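Tuvmont has published the second of its workshop interviews, in which the technician responsible for the Hovo cell explains how the machine is set up and looked after. The cell is one of 4 at the company's Kukach site and is used for handling trials. The technician was interviewed at the bench during the morning check.

Asked what the check consists of, the technician said that it begins with the fingers of the gripper. "They are soft parts and they wear. I run a thumb along the inner face of each one, then open and close them at low speed and watch whether they meet in the same place. If one lags, I look at the mounting before I look at anything else."

The fingers are supplied by Esposito and are replaced as a pair. According to the technician, an early attempt to change only the worn one led to a week of poor grips. "The new one was stiffer. The arm did what it was told and the object turned in its grasp every time."

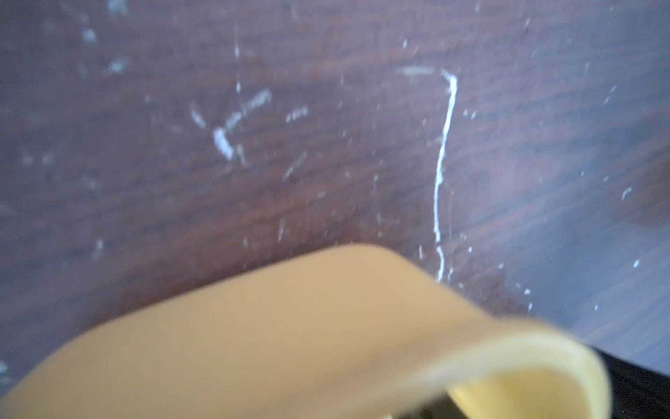

The wrist camera is checked next. Its mounting screws are tightened by hand and marked with a pen line, so that any movement shows at the following inspection. The technician keeps the lens cloth in a closed tin and does not allow paper towels near it. "We had a fine scratch on the first lens and spent two days looking for a fault in the software."

On the question of the work surface, the technician was firm that its height must be measured again whenever the bench is moved. The value is entered in the cell's settings and copied into the paper log, which now stands at 476 entries. "People trust the number on the screen. I ask them to touch down slowly at 13 points and write down what they get."

Repairs are mostly small. Cables are the usual cause of a stoppage, in particular the one that passes over the last joint, and a spare is kept in the drawer under the controller. Work on the joints themselves is left to the manufacturer.

The technician hopes to move the cell to a longer interval between full inspections in March, subject to the site manager's agreement. "The daily check would stay as it is. It takes me less time than making the tea."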